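Section 7. Handling glass containers

7.1 Scope

This section sets out the rules for picking up, moving and placing glass bottles and similar containers with a Tunadar arm fitted with the two-finger hand. It applies to bench cells used with an operator nearby, including cells without a fixed guard. It doesn't apply to containers under pressure (sparkling wine, beer, aerosols), which must not be handled in an open cell at all.

Read Section 3 (Stopping the arm) and Section 5 (Setting grip force) first. The steps below assume that both have been completed for the cell you are using.

7.2 Before you start

1. Carry out or update the written risk assessment for the task. A change of bottle, rack or bench counts as a change of task. The person who signs the assessment must not be the person who wrote the program.

2. Check the emergency stop with the arm moving at slow speed and with no load. The arm must come to rest and stay at rest until it is reset by hand.

3. Inspect the fingers. Replace a finger if the gripping face is torn, has hardened, or carries any trace of glass. Wear on the outer ridge of a finger is acceptable as long as the gripping face is sound.

4. Check that cables near the arm are tied back along their full run. Move the arm by hand through its whole working range and watch the slack. No cable may cross the path of the fingers.

5. Wipe the bench. A hard, smooth top gives little friction, and a bottle set down on a slight lean will slide before it settles.

6. Put on safety glasses and cut-resistant gloves. Anyone within reach of the cell wears the same.

CAUTION: Do not use a bottle with a chip, crack or scratch that can be felt with a fingernail. Side load from the fingers can break a damaged bottle well below the normal grip force.

7.3 Laying out the cell

1. Place the rack first and fix it to the bench. A free-standing rack moves when a dowel or rail is touched, and every taught position then becomes wrong by the same amount.

2. Place the bottles that are not being handled outside the swept area of the hand. Where this can't be done, teach a raised approach and enter the bottles as obstacles in the cell map.

3. Leave enough room on both sides of the target bottle for the fingers to open fully. The fingers need this room when they let go as well as when they close.

4. Teach the approach for each bottle shape separately. Do not copy an approach taught on a square-based bottle to a round one.

Note: Clear glass is poorly seen by most depth cameras. Where clear and coloured bottles share a bench, enter the clear ones by hand and confirm each position before the first run. The camera view alone is not proof that a space is free.

7.4 Choosing the grip point

The preferred grip point on a wine bottle is the straight part of the body, below the shoulder. The shoulder slopes, and fingers closed on it tend to push the bottle down and out. Embossed glass above the label makes this worse, as the finger pads rest on the raised parts only. 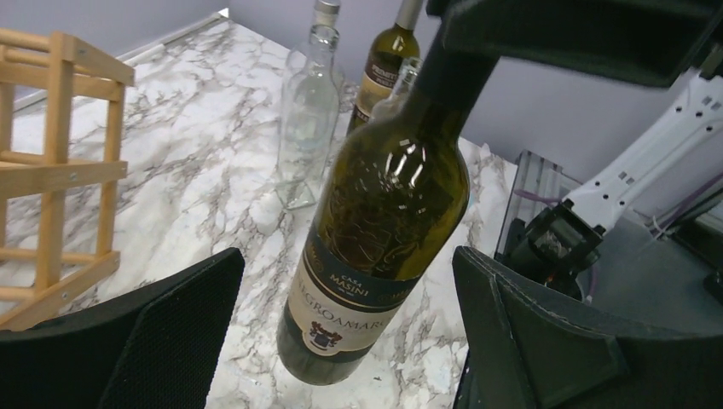 Paper labels are a second matter. A label that is loose at the edge can shear off under the fingers while the glass stays behind, and the hand has no means of telling the difference. Where the label covers the only usable grip height, reduce the lifting speed and carry out the hold test in 7.5 on every bottle, including repeats of the same type.

A neck grip may be used only for bottles that are empty and upright. The capsule over the neck can turn or slip on the glass and must not be relied on to carry weight.

When a bottle has to be tilted, keep some part of the hand or the rack in a position to limit the fall of the neck. Limit wrist rotation to the range given in the risk assessment, whatever range the arm itself allows. The default setting of 360 degrees must be changed before glass is brought into the cell.

7.5 First lift and hold test

1. Set the arm to slow speed.

2. Close the fingers at the lowest force in the Section 5 table for the bottle type.

3. Wait 500 milliseconds for the reading to settle.

4. Raise the bottle just clear of the surface. Do not raise it further during this test.

5. Hold for seven seconds. Watch the base of the bottle against a fixed mark on the bench.

6. If the base drops or turns, lower the bottle and release it. Raise the force by one step in the table and repeat from step 2.

7. If the highest step in the table doesn't hold the bottle, stop. The bottle is not suitable for this hand. Forces above the table may not be entered by the operator.

8. Record the force, the bottle type and your name in the cell log.

CAUTION: Never steady a slipping bottle by hand. Press the stop and let it fall.

Fault 2897 (grip lost during hold) locks the arm in place with the fingers closed. Support nothing and reach for nothing until the cause is known. Clear the fault from the panel only -- restarting the controller also clears it, but opens the fingers as it does so.

7.6 Breakage

1. Press the emergency stop and lock the supply off.

2. Keep people back until the floor on all sides has been swept. Fragments travel further than the bench edge suggests.

3. Remove large pieces with tongs, then use a vacuum cleaner rated for glass. Do not use compressed air.

4. Take off both fingers and clean the joint behind them. Fit new gripping faces before the cell goes back into use.

5. If liquid was spilt, dry the bench, the rail and the underside of the first joint. Have the cables checked before power is restored.

6. Repeat the whole of 7.2 and 7.5.

7.7 Records and changes to this section

Keep the cell log with the risk assessment and make both available at the bench. Force settings may be changed by the named cell owner only, and the change must be countersigned.

Prepared by: Raili Hyvönen
Checked by: Hammad Usmani
Issued: November 23, 2024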